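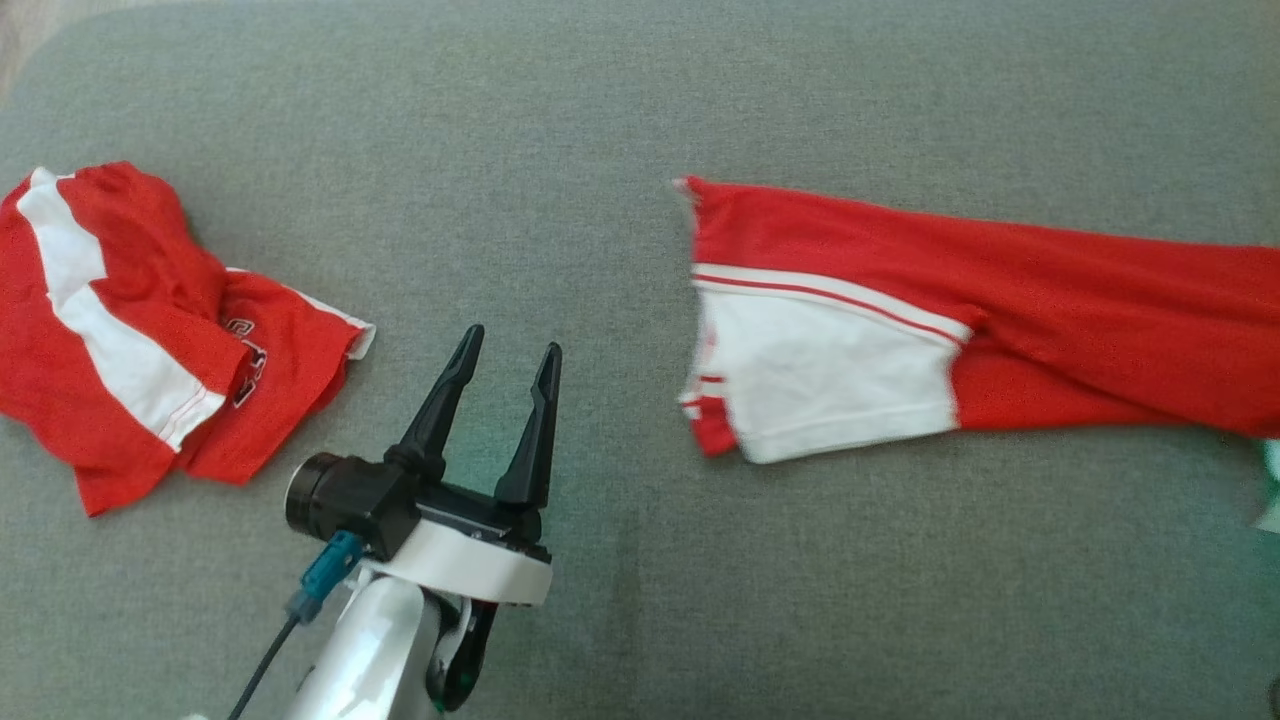

ok so it's jersey folding day over here. the whole red and white pile from the Zumix team is getting done before lunch or I'm moving out

1/ the trick with slippery sports shirts is do NOT fold them on the bed. you want something flat and a bit grippy. the gray couch thing is perfect, fabric holds them still

2/ face down, sleeves in, then thirds. my aunt Bronisława taught me and she folded for a team of 12 every single week

3/ letters on the inside!! I ironed over a print once — melted right onto the Flirnik board cover. 5 years ago and I still hear about it

4/ track jackets are the worst. zip them up first, lay the arms flat, smooth from the shoulder down. they will still slide off the stack

5/ anyone got a good way to store these till June? drawers are full and I'm not paying for another bin. hooks maybe? — tell me your hooks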